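Flurkach Hand Gripper Kit, reviewed after a summer of use
Posted 28 July 2020 by Denise Furnival
Filed under: Shop equipment, Automation

We bought the Flurkach kit to teach a robot arm to do small-item sorting at our Falidport workshop. The arm is a separate purchase and I'm not reviewing it, except where the two can't be pulled apart. The kit is what people hold. You put a gripper in each hand, wear the head unit, and do the job the way you'd do it anyway, and the software keeps a recording. The recordings go off for training and some time later the arm gets a new version of the task.

We paid $3,282 for two grippers, the head unit, the marker set, the chargers and a year of the recording software. Shipping was extra. The carrying case was also extra and we skipped it, and I would buy it if I were ordering again. The grippers have been living in a drawer on a folded towel.

Build

The shells are gray plastic and feel solid. One has been dropped on a concrete floor and came away with a scuff. The grippers weigh 433 grams each on our postal scale, which doesn't sound like much until the second half hour. The finger surfaces have a good bite on small things and a poor one on anything flat. A sheet of paper on a table is close to impossible. Black ridged strips are set into the gray body, and they collect dust. A dry toothbrush gets it out.

The square markers have to stay clean and flat. Ours started lifting at one corner in the second week and the software began rejecting takes without saying why. Flurkach sent new ones free, and the replacements have held.
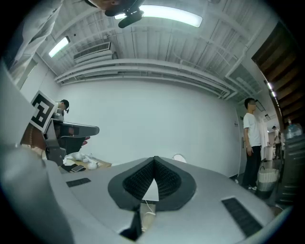
Setup took most of a morning. The printed guide covers charging and pairing and then stops. For calibration you have to go to the website, where the steps are in the wrong order: it asks you to check the marker reading before you've been told how to turn the reading on. Cosmin Vasiliu figured it out and taped his own version to the inside of the cabinet door. If you buy this kit, expect somebody at your place to end up doing the same.

Lighting matters more than the guide lets on. Under our ceiling fluorescents it works fine all day. Near the window in late afternoon we lose takes. We now record in the morning and haven't had to move any furniture.

What it's like to work with

I've done a fair share of the recording, so I can speak to this part. Your hands know how to pick something up and the gripper doesn't. For the first few days I was slower than I've ever been at anything. You learn to come in straight, close, wait a beat, lift. After a week I was working at a bit under half my normal speed, and that's where I've stayed.

The waiting is a bigger piece of it than I expected. One person wears the kit, another resets the table between takes, and whoever else is around has to keep out of the way. For the people not holding anything it's a lot of standing. We rotate now. At first we didn't, and the same person ended up resetting all morning and was fed up by lunch, with good cause.

Shoulders and wrists are the trouble spots. The balance is a little forward, so your wrist is always holding the nose up. We settled on 20 minutes on and then a swap. Flurkach says an hour is fine. I don't agree, and I'd ask anybody running a crew on this to write their own limit down before the first session.

Pay came up early and should have come up sooner. Our sorters have a piece bonus, and you can't make the bonus at half speed. Management's first answer was that recording was voluntary. That meant nobody wanted to do it, and the ones who did lost money. The second answer was to pay recording hours at each person's average from the month before, bonus included. That one stuck. If you're the person signing for the kit, put the cost of it in your numbers. It came to more than the software for us.

The head unit was the other sore point. It records whatever is in front of you, and that includes the people you work with. We asked Flurkach whether faces could be blurred before upload. There's a setting for it, three menus down and off by default. Turn it on before anybody picks up a gripper. We also agreed on a spot where the unit comes off for breaks, and that recordings don't get used to check how fast a person works. It's written down and signed, and a copy is up by the door.
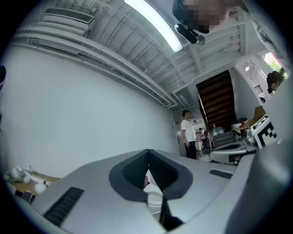
The arm itself runs the easy half of the sorting now. Single items spread out on the table, it handles. Items piled on each other it still makes a mess of, and those come to a person. So the work that's left for us is the fiddly work, and there's less of the easy stretch in between that used to let you rest your head. Cosmin likes it better this way. I'm tired in a different place at the end of a shift. Nobody's hours have been cut. We were told they'd be looked at again in September, and I'd rather have had that in writing too.

There's also the question of who owns what you know. The arm picks up a certain awkward piece by tipping it first, and it does that because one of our sorters tips it first. She noticed right away. She wasn't upset about it, but she did ask if her name was on it anywhere. It isn't.

Compared with the others

We had a loaner of the Holovko set for two weeks before buying. It's lighter, the fingers are softer, and the trigger is easier on the hand. The battery was flat by mid-morning every day we had it, and the software wouldn't run on our older laptop. If they fix the battery I'd look again. Nimetti makes a glove in place of a gripper. I tried it for one afternoon at a supplier's open house and liked how it felt, though they couldn't give me a price.

Support

Email only. Answers came the next day or the day after. They were polite and mostly useful. The recording software had two updates while we've had it, and the second one reset our settings, the blur included. We caught it the same morning. Check after every update.

Good: tough shells, good grip on small objects, free replacement markers, blur setting works once you find it.

Bad: heavy at the front, poor calibration guide, no case, updates that wipe settings, blur off by default.

Rating: 3.5 out of 5. I'd give the hardware a 4 and the instructions a 2.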